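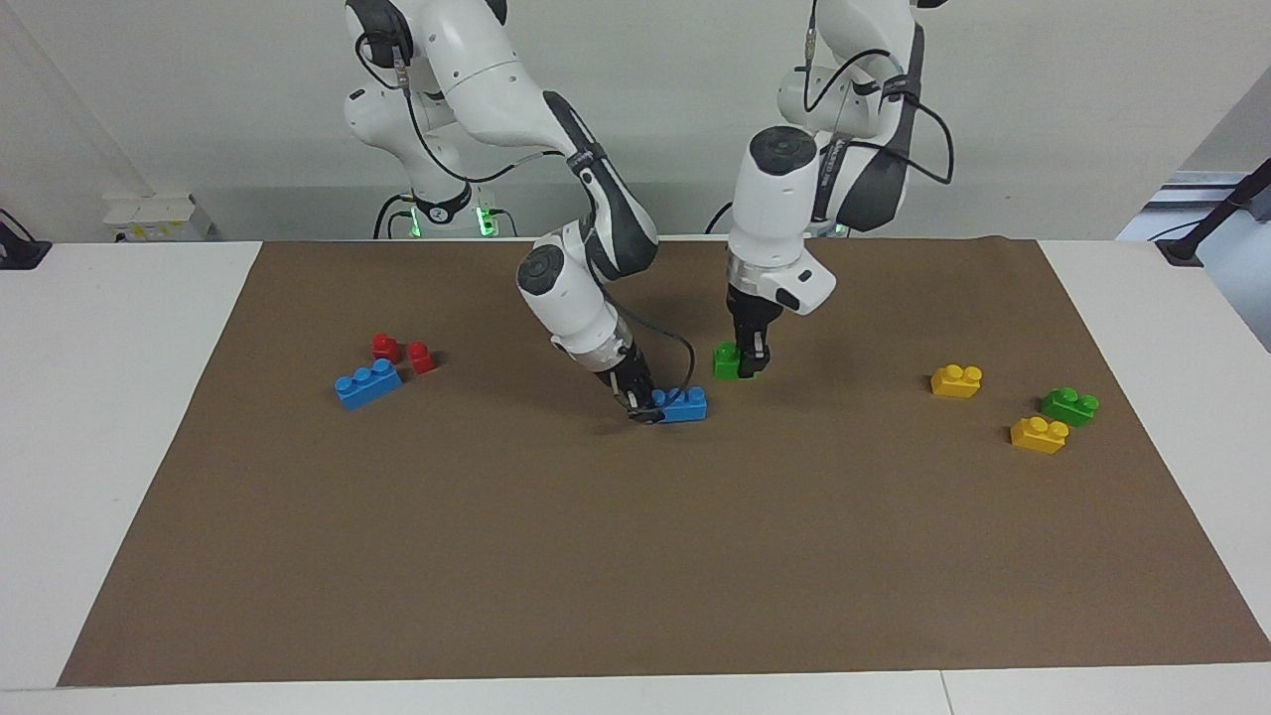

¿Cómo sabe un brazo robótico con cuánta fuerza debe apretar una pieza?

Se lo tenemos que enseñar nosotros, poquito a poco, igual que tú aprendiste a coger un huevo sin romperlo. Los dedos de un robot no sienten cosquillas ni frío, pero su motor sí nota cuándo algo le impide seguir cerrándose, y en ese momento el programa le dice: ¡para, que ya lo tienes!

En el taller compartido de la calle Paredes tenemos dos brazos, y les hemos puesto nombre, porque trabajar con alguien sin nombre es un poco triste: uno se llama Casia y el otro Stello. Practican con bloques de juguete rojos, azules, verdes y amarillos, de esos gorditos con botones redondos encima.

Coger un bloque parece muy fácil, pero dentro hay muchos pasos pequeñitos - bajar, abrir los dedos, colocarlos a los lados, cerrar, subir - y hay que escribirlos todos en orden. Florêncio Bastos, que fue quien montó la mesa con nosotros en febrero, apunta cada intento en un cuaderno, y ya va por el 337.

Si quieres probar en casa, pídele a alguien que cierre los ojos y guíale la mano hasta un bloque usando solo palabras. ¡Ya verás cuántas te hacen falta!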